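试用期

Rinia双臂套件寄到阿罗约镇的时候是七月，纸箱比说明书上写的大一圈，快递员不肯抬上二楼，埃斯佩兰萨·巴列霍（Esperanza Vallejo）就在门厅里拆了箱，一件一件往上搬。

她替一家叫Trindevmont的杂志写评测，写过割草机，写过咖啡机，也写过一台会自己掉头的吸尘器。这次编辑要她写一套桌面机械臂：两条臂，两只手，外加一个叫Ona的教学软件，套件价2,201，不含软件订阅。编辑在邮件里说，读者想知道的只有一件事，买回家能不能用。

安装花了一个下午。她按说明书拧螺丝，拧到最后多出来2颗，翻了三遍也没找到该装在哪儿。她把它们放进一只小碟子，搁在窗台上。客服回信说属于备件，请放心使用。

Ona的第一课叫“拿与放”。软件不让人写程序，只让人带着手走一遍，走得多了，手就自己走。说明书建议每个动作教50次。她教了一晚上，胳膊酸得拿不住筷子。
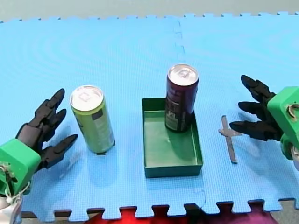
第一课：紫色罐子立在托盘里，绿色罐子在左手旁边。

母亲每天晚上九点打电话来，问她吃了没有，问那两只手长什么样。她说是黑的，有手指。母亲说，有指甲吗？她说没有。母亲好像放心了一点。

“它能帮你洗碗吗？”

“不能。”

“那它能干什么？”

“拿罐子。”

母亲沉默了一会儿，说你爸以前也只会拿罐子。

父亲在镇外的罐头厂干了一辈子，站在传送带尽头，把歪了的罐子扶正。她小时候去过一次厂里，记得噪音，记得地上的水，也记得父亲没有抬头看她。后来厂里装了机器，父亲提前退休，领到一笔钱和一块表。表一直走得很准，现在在母亲的抽屉里。

第三天，她开始写评测的提纲。优点：装起来不难，零件结实，换手方便。缺点：教学太慢，订阅太贵，电机在夜里听起来很响。她写到“适合谁”这一项，写不下去，就回到桌子前面，又把第一课运行了一遍。

软件里有一个数字，记着用户从开机到现在一共示范过多少次。她没有留意过它，那天晚上才发现已经到了1,841。她只记得自己教过第一课。第二课、第三课她都跳过了，分拣她没有教，叠放她也没有教。她写信问客服，客服第二天早晨回答，计数包含失败的示范，也包含中途取消的示范。

她想了想，觉得也有可能。

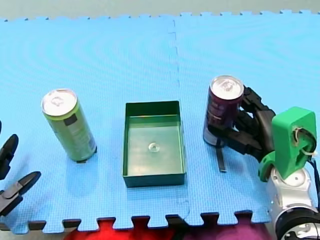
评测要写到抓握，她把这一段留到了最后。套件的宣传页上说手指能“适应日常物品的形状”，她不喜欢这种句子，改成了自己的话。黑色的手指绕在紫色罐子的侧面和后面，像拇指的那一根从前面靠近下部的地方扣过来，托盘摆在两只罐子中间。她写道，拿这样细长的罐子，手的大小合适。然后她把“合适”划掉，换成“够用”，又换了回来。她想起父亲扶罐子的时候也是这样，拇指在前，其余的在后面，只碰一下就松开。她没有教过机器松开得那么快。她自己拿东西一向攥得很紧，母亲说过她很多次。

评测交上去以后，编辑删掉了两段，一段关于噪音，一段关于父亲。编辑说第二段写得不错，可是放在价格表前面，读者会糊涂。她同意了。最后的评语是：“耐心的人可以考虑，等订阅降价再买。”

样机应该在月底退回去。Rinia发来了退货单，她打印出来，压在窗台的小碟子下面。单子上要求把所有示范数据清空，清空需要在Ona里点三次确认。她点了两次，电话响了。

“吃了没有？”母亲问。

“吃了。”

“那个东西走了吗？”

“明天走。”

“让我听听它。”

她没有明白。母亲又说了一遍，让我听听它是什么声音。她把手机放在桌边，取消了对话框，重新打开第一课，按下运行。电机响起来，先是左边，然后是右边。她站在旁边没有说话，电话那头也没有说话。第一课走完要大约一分钟，走完以后，手臂回到原来的位置，屋里静下来。

“再来一遍。”母亲说。

她又按了一次。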